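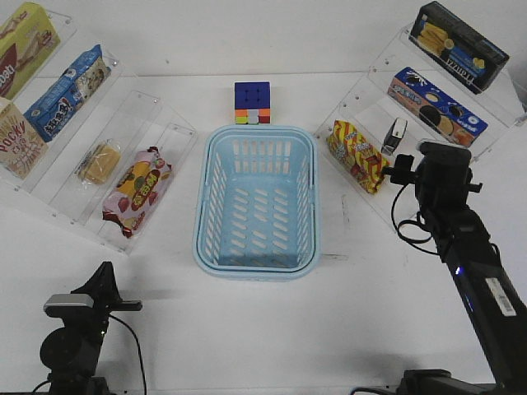 A light blue shopping basket between two clear tiered shelves, with a puzzle cube behind it.

Shopping basket

A shopping basket is a small container carried by hand, or over the crook of the arm, that a customer uses to gather goods in a store before paying for them. It is the lighter cousin of the shopping cart, and in a great many small stores, where the aisles are too narrow for anything on wheels, it is the only kind of help a shopper is offered. Most baskets are open at the top, a little wider at the rim than at the floor so that they can be nested, and fitted with one or two handles that fold down out of the way. They belong to the store and are meant to stay there, although a fair number of them have always found their way into garages, dorm rooms and the backs of cars.

Background

People have carried food home from market in baskets for as long as there have been markets, and for most of that time the basket belonged to the person carrying it. It was woven from willow, reed, split wood or palm leaf, depending on what grew nearby, and it might serve a household for many years with a bit of mending here and there. In the old style of grocery store the customer stood at a counter and read out a list, and a clerk fetched each thing down from the shelves behind. There was no reason for the store to lend anybody a basket, as the goods only had to travel from the shelf to the counter and from there into whatever the customer had brought.

Self-service changed this. Once shoppers were let loose among the shelves in the early decades of the twentieth century, they needed something to put their goods in as they went, and the stores soon found that lending a basket was the simplest answer. Early store baskets were often of wicker or wood. Wire took over in many places, being strong and easy to stack, though it could snag a sweater and it let small things slip through the bottom. Molded plastic followed and is now the usual material, with wire hanging on in hardware stores, older groceries and shops that simply like the look of it.

Design

The plastic basket looks plain, but a good deal of thought goes into it. The walls are usually pierced with slots, and these save material, keep the weight down, let spilled liquid or melted frost drain away, and allow the cashier to see at a glance whether anything has been left behind. They also keep nested baskets from gripping one another by suction, a small annoyance well known to anyone who has tried to pull apart two smooth-sided buckets. The rim is made thicker than the walls, for it carries the strain of the handles and takes most of the knocks.

Handles come in two main kinds. A pair of swinging handles, one for each side, meets in the middle and spreads the load well, while a single handle is quicker to pick up but tips more easily when a heavy bottle rolls to one end. A later kind, the rolling basket, has small wheels at one end and a long pull handle, and holds a good deal more. Shoppers who tire easily are often glad of it – and so are parents with one hand already spoken for.

Color is mostly a matter of taste and of matching the sign over the door. Some stores, however, use it to pass along a message. Certain cosmetics shops set out baskets in two colors, one for customers who would welcome help and another for those who would prefer to look around by themselves. 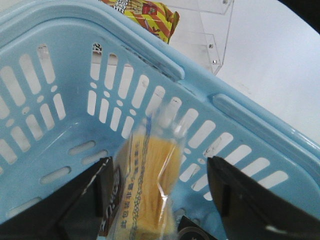

Why are most baskets wider at the top than at the bottom?
The slope lets each basket drop inside the one beneath it, so that a tall stack takes up very little floor by the door.

Use in the store

Baskets are generally stacked near the entrance, and many shopkeepers like to keep a second stack farther in. The thinking is that a customer who came in for a single item, and so walked past the first stack, may by then have both arms full and be glad to see another. The retail writer Kartini Raju gives this subject a long and fond chapter in her book on neighborhood stores, and describes the well-placed second stack as "the politest salesman in the building." She kept a diary of one corner grocery, Descombe, through the month of May, and wrote down 1,846 visits in all. Her notes are mostly about where people paused and where they set their baskets down, which was very often on the freezer lid.

The basket has also lent its name to the express lane, where shoppers with only a few things may pay without waiting behind a full cart. Limits differ from store to store, and so does the patience of the people in line. The word lives on in online shopping too, where British sites tend to speak of a basket and American ones of a cart.

Cleaning and care

Because they pass through so many hands, baskets need regular washing. Warm water, mild soap and a soft brush are enough for plastic, with a little extra attention to the handles and to the corners of the floor, where crumbs and onion skins like to gather. Wire baskets should be dried well afterward, or rust will start wherever the coating has chipped. Cracked baskets are best taken out of use, since a split rim can pinch the fingers and a split floor tends to give way at the worst moment, generally over a jar of something sticky.

Worn plastic baskets can often be recycled, where local plants accept the material. Plenty of others go on to a second life holding clothespins, garden tools, bath toys or seed potatoes, and do very well at it.

See also

Shopping cart
Market basket
Self-service store
Reusable shopping bag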